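Part-time kitchen and dish room assistant, Navell Supper Club
Reading time: 2 minutes

Navell Supper Club is looking for a part-time assistant to help with dishes, table clearing and light prep at our hall in Flemdale. The job starts in June and runs through the end of the year, with a good chance of being extended.

We serve a sit-down dinner to 40 guests each evening we are open. The menu is fixed, the meals come out at the same time, and everything comes back at the same time too. The person in this job keeps the dish area moving and helps the cook before service when there is peeling or portioning to do.

What you will do

Clear plates, glasses and trays from the dining room between courses. Scrape, wash, dry and put away. Glass plates are washed by hand, the rest goes through the machine. Wipe down tables and work surfaces, sweep and mop the kitchen floor at closing, and take out trash and recycling. Some prep work under the direction of our cook, Dalal Bitar. 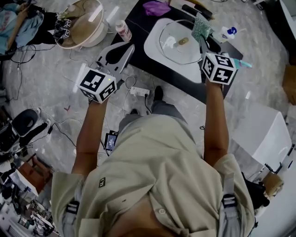 Clear glass plate on a white tray, with a green sponge-like object close by.

Shifts are 5 hours, from 4:30 p.m. to 9:30 p.m. Most weeks you would have three shifts, sometimes four. The schedule goes up two weeks ahead. Swaps between staff are fine as long as they are written on the sheet by the office door.

What we are looking for

You don't need restaurant experience. You do need to be on your feet for a full shift, lift a full rack of plates and show up on time. You must be at least 18. A food handler card is required, but if you don't have one we will pay for the class and you can take it in your first month.

Pay and benefits

Pay is set by the hour and matches what we pay our servers, plus an equal share of tips. There is a $600 bonus after six months. Dinner is included on every shift - the same food the guests get. Parking behind the hall is free, and the Mernitz Street bus stops out front until 10:15 p.m.

How to apply

Send a short note to Nadine Najjar, Navell Supper Club, P.O. Box 3678, Flemdale, or drop it off at the hall any afternoon after 2 p.m. Tell us which evenings you can work and when you could start. A resume is welcome but not required. Please include a phone number. We will ask two or three people to come in for a paid trial shift.

Applications are due by May 29, 2026.

Related listings
Weekend server, Navell Supper Club
Morning baker, Sabbagh Bakery
Delivery driver, Flemdale and Mernitz routes
Front desk assistant, Flemdale Community Pool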